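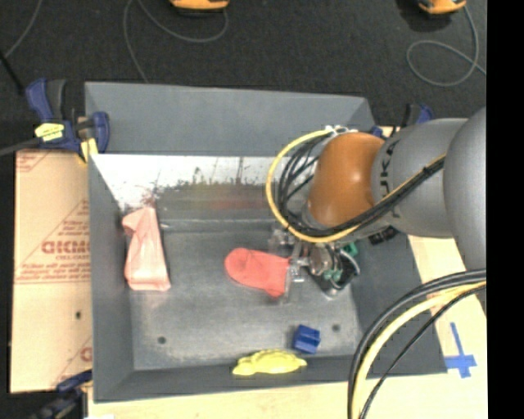
Re: [grollbridge-shop] Worn gray bins, clean or replace?

Date: 12/10/2018
To: grollbridge-shop list

On the question of the big gray bins, from the Lusthorpe end:

> We have 14 of the large gray bins and most of them look bad inside.
> Stains along the back wall, scratches, scuffs all over the floor. Is
> there a cleaner that works, or do we put in for new ones? Also, does
> anyone know what the two round holes in the floor are for? Small
> parts keep ending up near them.

We went through this in March. Short version: clean them once, properly, and then leave them alone.

The one in the picture is typical. The dark gray and reddish band is low on the back surface, where the pale finish looks worn. The thin scratches higher up don't matter for holding parts. The cloudy patches on the floor don't either.

What we did with ours:

Empty the bin completely and vacuum the corners.
Wipe down with warm water and dish soap. Leave it on for 9 minutes.
Go over the stained band with a white nylon pad. No steel wool, it leaves new scratches that fill up with dirt.
Rinse, dry with a rag, and let it stand open overnight.

The olive marks came off ours with the soap. The reddish ones got lighter but stayed. We tried the Nellus degreaser on one bin and it did no better, and it smelled for a week.

I don't know what the holes were meant for. Ours have them too, one toward each side. We covered them with tape from below and that has held up. If you only keep larger items in the bin you can skip it.

On replacing: the quote we got was 80 dollars a bin plus freight, and the supplier wanted a minimum order of 800 dollars. I would only do it for a bin that is cracked or bent. Stains are not a reason by themselves.

If you do order, check the slope of the side walls first. The straight-sided kind won't nest with the ones you have.

The Mizuno shelf labels are a separate question and I will answer that in the other thread.

Lusthorpe stores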